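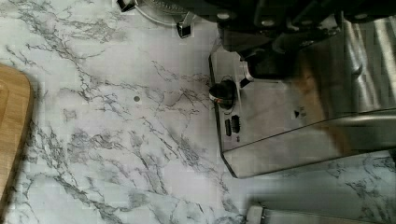 伊尔蒂茨(Jiltitz),十一月

台面换好以后,厨房断断续续又收拾了几个星期,图集到现在才整理出来。房子是1835年建的,原来是磨坊主的住处,厨房在底层朝北的一间,墙厚,窗小,白天也常要开灯。旧台面是上一任房主留下的,靠水槽那头已经鼓起来,门板也关不严,所以趁换台面把柜子一起修了。

台面选的是白底大理石纹,灰色和炭灰色的纹路斜着走,左半边和中间比较密,有几处聚成深色的一片,往右下角就疏了。选样的时候只看过巴掌大的一块,铺开以后纹路比预想的多。看了几天也就习惯了,切菜掉下的碎末倒是不太显眼。

中间偏左有一个深色小圆点,像个小孔,也可能只是一个斑点。

左边是木砧板,蜂蜜色,圆角,靠边有一道浅槽接汁水。砧板在Riis买的,平时就平放在台面上,不收进柜子。切肉另有一块,挂在储藏间门后。

右边的不锈钢电器是从旧厨房搬过来的,侧面一个黑色圆旋钮,下面两个黑色小按键。拉丝面板容易留手印,用拧干的软布顺着纹理擦,再拿干布过一遍就行。

尺寸和用料记在下面,有几位邻居问过。

柜体深600毫米,台面厚32毫米,由Indum的工坊裁切,送到后在现场拼装。柜体是原来的,只换了铰链和两块侧板。铰链用Jevari的,装了三天,有一扇门调了两次才平。

台面一共花了792欧元,含运费,不含拆旧台面的工钱。旧台面锯成几段,最长的一段现在架在地下室当工作台。

日常打理没有什么特别的。每天晚上用温水擦一遍,热锅下面垫木垫,柠檬和醋洒上去马上擦掉。墙边的接缝打了浅灰色的胶,比白色耐脏。

还没做完的有:窗台下面的踢脚板,水槽上方的一盏灯,以及储藏间的两层搁板。搁板的木料已经买回来,在走廊里放着,等哪个星期天有空再裁。

做完以后照片会补在同一页,旧厨房的照片在上一个图集里。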